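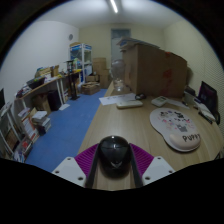
Workshop > Open Calls > Build Partners

Posted September 1, 2025 by the Plilliven bench crew

Wanted: people to help build (and break!) a hand-held gripper

Plilliven is a shared workshop project in Sedton, and we're looking for a few more pairs of hands. We're building a two-finger gripper you hold like a tool, and every grab you make with it gets recorded so a small home robot arm can learn from it later. We love working on this thing and we'd love company!

What you'd do: pick up everyday stuff, like a computer mouse, a pen or a calculator, set it down somewhere else, and tell us what felt wrong. We want 200 grabs per object and we're at 112 on the mouse. If you like to tinker, there's also finger redesign, mounting plates and a wiring job that has beaten us twice.

No robotics background needed. If you can use a screwdriver and put up with us changing our minds, you'll do fine. Shifts are two hours, evenings, all through September. It's unpaid, but there's soup, and you can use the bench for your own builds. Must be 18 or over.

We have 13 spots. Leave a reply with the evenings you're free.

6 comments | 41 shares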